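20/12/2021

The club finished its first full term with the two-arm setup, so I want to write down where we got to before I forget the details. We are five students and one teacher, Nikau Ellery, who runs the physics lab and lets us stay until the building closes. The project is called Zakaria. It started in May as a plan for sorting recycling and has become a plan for tidying a table.

The task sounds easy. Put a few things on a table, give the robot an instruction, and have it move the right thing to the right place. We wanted to enter the beginner class of the Wimico student meet next year, where each team gets a short list of instructions on the day and does not know the objects in advance. That rule is the reason we spend so much time changing what is on the table. Our first version worked well with one set of blocks and fell apart as soon as somebody swapped a block for something else.

Most of this term went into recording demonstrations. One person drives the arms and another resets the table and writes in the log. A run is short, but the reset takes longer than you would think, and the log takes longer than both. We have 984 runs recorded. I had hoped for 2000 by the break, and that was a bad guess on my part. We lost almost two weeks to a cable that kept coming out of its connector, and another few afternoons to a hard drive that filled up without telling us.

Of the 984, roughly 400 are good enough to train on. The others have something wrong with them. In a lot of the early ones the driver corrected the grip three or four times before lifting, and the model learned to do the same thing. It would close, open, shift a little and close again, over and over. Nikau had us go back through and mark every run with more than one grip attempt. It was dull work, but the behavior mostly went away after we took those out.

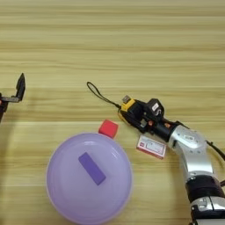
*Red cube and box beside the lid, purple block on it. Both grippers empty.*

The lid has been the most useful thing we added. A block on bare wood is one problem and a block on a lid is another, because the surface is higher and has a rim around it. If the arm comes in too low, it pushes the lid along the table instead of picking anything up. We also started leaving objects close to the rim on the outside, so the model has to tell "on the lid" from "next to the lid." It still gets that wrong more than I would like. Purple on lavender does not help it either, and we decided to keep that combination in for exactly that reason.

The left arm is behind the right one. Most of us are right-handed and we drove the right arm for nearly everything, so there are only 50 usable runs where the left does the main work. I noticed this in the log in the last week — we should have been keeping track from the start. Next term the log sheet will have a column for it.

Things to do after the break:

- Record left-arm runs until the two sides are closer to even.
- Tape down the cables again and check them before each session.
- Write the instructions in different wordings. At the moment nearly all of them begin with "put."
- Back up the drive on the same day as the recording.
- Send the entry form to Wimico.

I also need to rewrite the reset guide. The current one says "place objects randomly," and everyone places them in the middle. I am thinking of printing a sheet of positions to draw from.

If you are at another school and have tried something similar, leave a comment. I would especially like to hear how you divide up the driving, and how long you let one person go before switching. We switch every half hour and I think that may be too long.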